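Notebook, bench 2, Jul 14, 2025

Filtering demos by "quality score" — does it do anything?

Krishnamoorthy's claim, from the group meeting: if we score every hand-held gripper demonstration with the Stallora scorer and throw out the low ones, the policy trained on what is left beats the policy trained on the lot. He has a plot. I have seen the plot. I asked for the runs behind it and spent today going through them, and then started on my own version, because I don't believe the size of the gap.

Starting point. The pool is 2890 demos, all on the press-the-button tasks, collected with the hand-held tool over the winter and spring. The scorer gives each demo a number from smoothness, time taken and how much the tips wander near the contact point. The filtered set is whatever clears the threshold. Where the threshold came from is not written down anywhere I can find. K. says he "looked at the histogram". I have looked at the histogram too and it has no obvious place to cut. It slopes.

What bothers me, in the order I noticed it:

The evaluation used 60 trials per policy, which is fine, but all of them with one starting pose of the hand and the target in a small patch in front of the arm. The January demos were nearly all collected in that same patch. The later ones were spread out on purpose, since Rosalind asked for variety. Guess which ones the scorer likes. A short reach to a target straight in front is smooth and quick, so it gets a high number. A reach round a cable to a target at a bad angle is slower and wobblier and gets a low one. So the filter may be doing nothing cleverer than keeping the demos that look like the test.

I checked this in the crudest way I could think of. Sorted by score, read off the collection month. The top of the list is heavy with January and the bottom is heavy with everything else. Not a clean split, but enough that I would not put the result in front of a reviewer.

Second thing. The unfiltered policy was trained for the same number of passes over the data, not the same number of steps. More data means more steps at the same number of passes, so if anything that ought to favour the unfiltered one, and it still lost. K. takes this as extra support. I am less sure. The learning rate schedule was set by hand for the filtered run and stretched to fit the other. I'd want to see both tuned, or neither.

Third, only one training seed each. We all know what Katiyar looked like on one seed and what it looked like on five. I am not going to go on about Katiyar.

Fourth, and this is petty: "success" was called by whoever was sitting there. For a button that clicks that is easy. For a button that gets a sideways shove and may or may not have gone down, it is a matter of mood. The sheet has a column for "partial", and in the summary the partials count as successes for the filtered policy. For the unfiltered one I can't tell, the column is blank all the way down. Asked K., he thinks they were counted as failures. He was quite decent about it and is going to go back over the video.

Rosalind's view, as she put it over the bench this morning: the filter probably does help a bit, bad demos are bad, and I am making a meal of it. She points to the handful where the operator plainly gave up halfway and put the tool down. Agreed, those should go. But you can remove those by watching them. You don't need a score, and you certainly don't need to lose a large slice of the hard cases along with them.

So, my version:

Set A, everything, minus the abandoned ones (by eye).
Set B, K.'s filtered set as it stands.
Set C, random draw from A, same size as B.
Set D, random draw from A, same size as B and matched to B on collection month.

If B beats C but not D, then the score is standing in for the month and we can all stop talking about it. If B beats D as well, I will buy the cakes. If C is level with B then there was never anything there. Three seeds each to begin with. Same number of steps for all four, same schedule, no stretching.

For the evaluation, two blocks. One in the old patch, so we can compare with K.'s numbers. One with the target moved and turned between trials following a printed list made beforehand, so that whoever is running it doesn't get to choose. The person calling success doesn't know which policy is loaded. Rosalind has offered to load them and keep the key, which she says she'll enjoy.

Success = the button changes state. Partial goes in the notes and counts as a failure for everyone.

Progress today: sets A to C are built and on the Girton drive. D is held up by demos with no collection date in their header. Some can be recovered from the folder name, the rest I'll leave out of the pool for all four sets, which means rebuilding A to C as well. Irritating but it has to be the same pool. Training for the first seed of A started after lunch on the old machine. It is slow and it will do.

Also reran the scorer on 100 demos it had already scored, same code as far as I know, to see whether it gives the same numbers back. It doesn't quite. Most are identical, a few have moved, and two near K.'s threshold have gone over to the other side of it. Probably the tracking step, which has a random start in it. Not a disaster, but the filtered set is then not a fixed thing, and the write-up talks as if it were. Fix the random start, rescore the lot, keep both sets of scores. Do not overwrite the old ones (note to self, having done precisely that in the past).

Side question, raised by K. and a fair one: are the low-scoring demos hard or just badly done? I can't answer that from the score. He suggests repeating some of the low ones carefully with the same layout, and seeing whether the number goes up. If a careful operator still gets a low score on that layout then the layout is what is being scored. I like this more than anything on my own list. Planned 100 repeats, split between two operators. Layouts to be picked from the bottom of the ranking, and not by me.

One thing I'd change in the Mondarance draft straight away, whatever comes out of this. The abstract says filtering "improves data quality". The experiment measures success on one patch of table. Those are different sentences and we only have evidence for the second. Have marked it in the draft. Expect a reply.

Still open:

— Do we keep wander-near-contact in the score at all? With the fingers close over a button, small corrections before pressing are what I'd want a policy to learn. The score punishes them.
— What does the threshold do if it is moved a bit either way? If the result only appears at one value I'd like to know now.
— Who checks the abandoned list besides me. Needs a second pair of eyes, since I am the one with a view on how this should come out.
— Old evaluation video: K. to recount the partials, both policies.

For the repeats, the fingers start open above the strip and the tool comes in from wherever the original did. Operators get one practice go per layout and it is not recorded. Take your time on the approach, I don't care how long it takes, and if you miss the button, finish the attempt and log it as a miss.
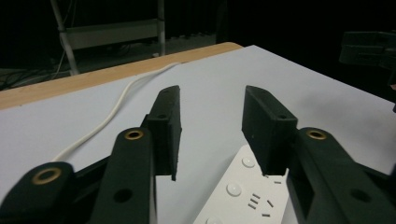
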